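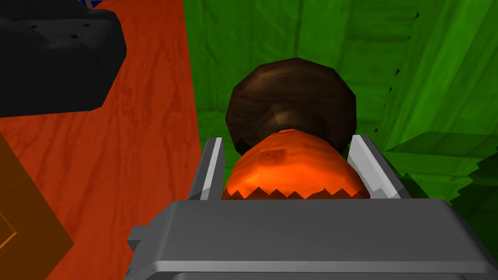 Figure 2. Simulated view from behind the gripper, with the orange object between the two fingers.

Unit 6: Grasp checking in simulation

In the last unit we planned the approach. Now we look at the moment after the fingers close. The controller must answer one question: do we hold the object or not?

In the Osia simulator there are two ways to answer. The first is to read the finger gap. If the gap is almost zero, the grasp failed. The second is to use the wrist view. In Figure 2 the orange object hides a part of the brown one behind it, so a segmentation by depth only can easily join them. Colour helps in this case, but please do not depend on it. The objects in the Kondville set have many colours, and some are close to the colour of the surface.

Note also that the meshes are low-polygon. Contact points may jump from one face to the next, and the force signal becomes noisy. Use the mean of 7 samples before you compare with the threshold.

Task for the lab
Run the script on the Provinitz log (853 grasps). Mark each grasp as held or lost, first with the gap only, then with gap and view together. Write down where the two results differ and bring the list to the lab.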